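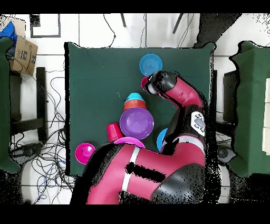
Call for Participants: Tabletop Demonstration Study

The Zimach laboratory in Bornport invites adults to take part in a study on how robots learn to handle everyday dishes. Participants will guide a robot arm by hand through short tasks with colored bowls, cups and plates. Each completed task is recorded as one example for a learning system.

What participants will do

Sessions last 2 hours, including a short safety briefing and a practice period. During a session, each participant is asked to complete 30 demonstrations. Typical tasks include picking up a bowl, placing one dish inside another, and separating dishes that have been nested. The starting arrangement changes from one demonstration to the next, and participants are free to choose their own way of completing the task. Attempts that do not succeed are also kept and are marked as such.

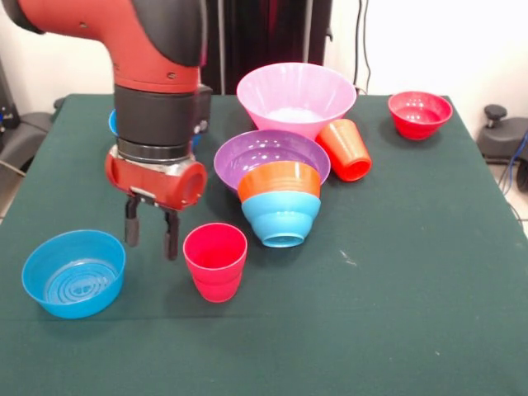
Bowls and cups on the work table, with the gripper open.

Who may apply

Applicants must be 18 or older and able to stand for extended periods with breaks. No experience with robots or programming is required. Both left-handed and right-handed persons are encouraged to apply. Employees of Zimach and of our project partner, Clegg, are not eligible.

Payment and data

Participants receive $80 per completed session. The study has places for 100 participants. Arm movements and camera recordings of the work table are stored under a participant number. Names and contact details are held separately and will be deleted when the study closes in June.

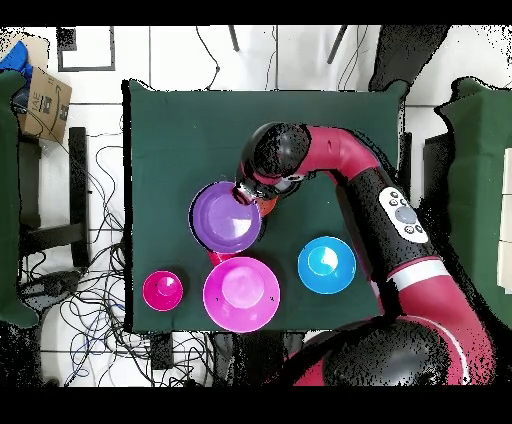
Bosanbridge, a participant in the pilot round, wrote that the first few demonstrations felt slow, that the arm was lighter to guide than expected, and that it would help to have more time for practice before recording begins. The practice period has been extended accordingly.

How to apply

Applications should be submitted through the study office by December 15, 2022. Please state your preferred session times and whether you require any accommodation. Selected applicants will receive a consent form to read and sign before their first session.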